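How to Set Up a Play Kitchen on One Table

Updated Monday, July 6, 2026

You do not need one of those big play kitchens with the fake sink and the fake window. I love them, I have spent far too long looking at them in stores, but a table and a mixed pile of play food will get you hours of cooking, and you can set it up before your coffee is done. This is the layout I keep coming back to. It works for one kid, it works for a group, and it works for grown-ups who like arranging tiny produce (guilty!).

What you'll need

A table with a plain top, the paler the better
One heating thing: toaster oven, microwave or burner
One pot or pan
One plate or tray, the larger the better
Two bowls, one big and one small
A cup or mug
A handful of play food in different colors
Something with a label, like a sauce bottle
A cloth
A bin for when it's over

Step 1: Dump it all out and pick

Start with everything on the table. Yes, everything! You can't choose well from the bottom of a bin, and half the fun is finding out you own a lime. Push the pieces apart with your hands until nothing is buried.

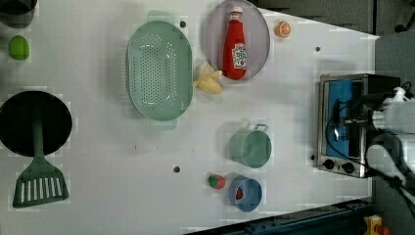 Plenty to choose from: lime, banana, strawberry, orange slice and the ketchup, with the toaster oven at the side.

Now pick. My limit is 11 pieces for a first round, dishes included. I came to that number the hard way at our family day in Hodville, where I put out the entire 400-piece donation box and the kids spent the whole morning digging and never cooked a thing. Go small. You can always bring out a second round after snack.

Try for color first. A red thing, a yellow thing, an orange thing and a green thing will look like dinner no matter what they are. Then check that every food has somewhere to go. If you have three fruits and no bowl, swap a fruit for a bowl.

Step 2: Put the big thing at one end

The appliance goes at the short end of the table and stays there. In the middle it blocks everybody's reach and turns into a wall, and then you have two kitchens that aren't speaking to each other. Turn it so the door or the knobs can be reached from a chair.

If the appliance is a real one that has been retired, take it out of service properly before it goes anywhere near a play table. Ours had the cord cut off and the cut end capped by a repair shop. An old cord is no toy, and I would much rather use a cardboard box with a drawn-on door than a microwave somebody could plug in.

Drop a folded cloth next to it. It can be an oven mitt, a dish towel, a tablecloth, a chef's hat or a blanket for the banana, and it will be all of those by lunchtime.
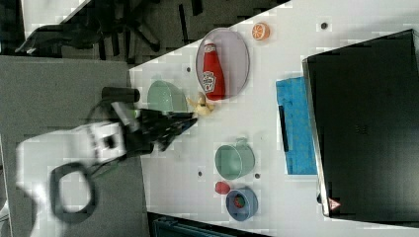
Leave a gap in front of the cook. I mean a real gap, as wide as two open hands, with nothing in it. Every kid who comes up to the table needs a place to put down whatever they just grabbed, and without that landing spot things go on the floor. I tape a square there for the little ones and skip the tape once they're four or so.

If your table has holes or seams in the top, check your smallest pieces against them before you start. The play peas from our Fovico set (item 2224, if you have the same one) vanish down any gap they can find. We have lost so many peas.

Step 3: Make a serving area

Every kitchen needs a place where food is finished. Pick your biggest flat dish, set it toward the middle of the table, and tell the cooks that whatever lands on it is ready to eat. This one rule gives the whole game a direction, and I'm still amazed at how well it works.
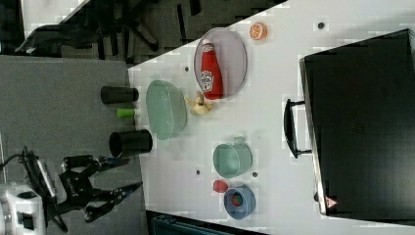

Sauces belong with the serving dish. Kids who won't touch a pretend vegetable will put pretend ketchup on it all day long, and squeezing is great for small hands. Lay the bottle down on the tray the way the red one is lying there, because a tall bottle gets knocked over by the first sleeve that goes past. The fruit can gather around it, with the bananas between the bowl and the tray and the orange slice close by on the other side, so it all reads as one spread. Cups are the only pieces I'm fussy about. Two black ones are partly off the near edge of the table here, and that's my cue to slide them in before an elbow comes along.

Step 4: Take orders

Once the table is laid out, ask for something. "One banana soup, please, with ketchup." Ridiculous orders are the best orders. For kids who are starting to read, write three dishes on a card and prop it up. For kids who like numbers, add prices: our strawberry cost 91 cents all through December, and there were some very serious arguments about change.

Step 5: Clear and wipe

Food goes in the bin first, dishes second, cloth on top so the lid (if you have one) doesn't rattle. Then wipe the table with warm water and a drop of dish soap, and dry it. Pale tops are wonderful for this because they show you what you missed.

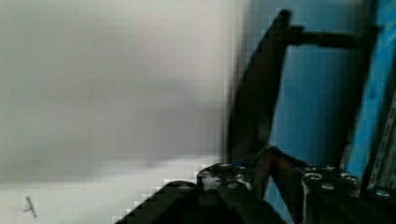

Wiping goes faster if you stop once and look along the surface from low down, with the light coming across it. Most of it will be plain and smooth and you can move on. What you want are the little leftovers, like that small dark T shape all by itself on the pale gray. I try a fingernail first. If it lifts, it was a crumb or a scrap, and if it stays put it gets a dab of baking soda on a damp cloth, left for a minute and rubbed in small circles. Skip the scratchy side of the sponge.

Storing it for next time

Keep your starter pieces in their own bag inside the big bin. I write the list on masking tape and stick it to the bag, and when I swap the lime for a lemon I just cross it out.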